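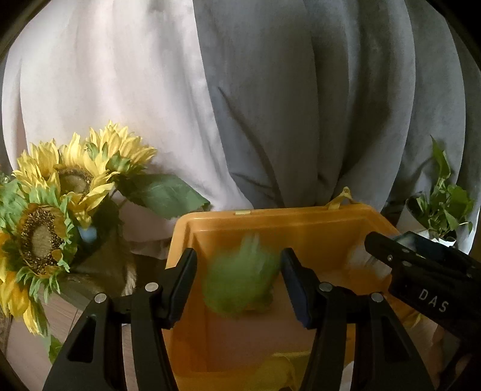

Spring reset at the Jonatstead place, finally up. Took most of February, evenings mainly, and I still haven't done the hall closet so don't ask. Playroom corner first as that was the worst of it. Everything soft goes in the orange-yellow bin now, the one next to the fake sunflowers, and the fuzzy green guy lives in there too. Sunflowers stay where they are, burlap and all. I like them, they're cheerful, they need zero water.

Budget was 200 for the whole job, storage and hooks and paint together. Came in under. Most of the bins were already in the house, just full of the wrong stuff.

Notes on the rest of the rooms, in the order I did them. More pictures when I get the cord to work.

Playroom
Soft toys together, hard toys together. Plastic bins wipe clean, fabric ones dont. Go plastic if there are kids and juice. Handles are worth paying extra for.

Front room
Moved the Shin shelf to the short wall. Six brackets, two of them in the wrong place the first time. Filler and paint, can't tell now unless you get close.

Kitchen
One drawer for lids. One. Anything without a match went in the donate box.

Laundry nook
New rail from Tetuvum, 800 mm, fits between the walls with a hair to spare. Shirts dry on hangers now, less ironing. Socks are still a problem.

Bedroom
8 bags out. Coats mostly, and the spare bedding from the old apartment. Kept the striped quilt.

Desk
Paper in one tray, cables in a shoebox. Box is labeled Trusimov on the lid becuase that's what came in it, will relabel at some point.

Still to do: hall closet, under the stairs, the shelf over the washer. Probably the closet next, some evening after 7 when it's quiet.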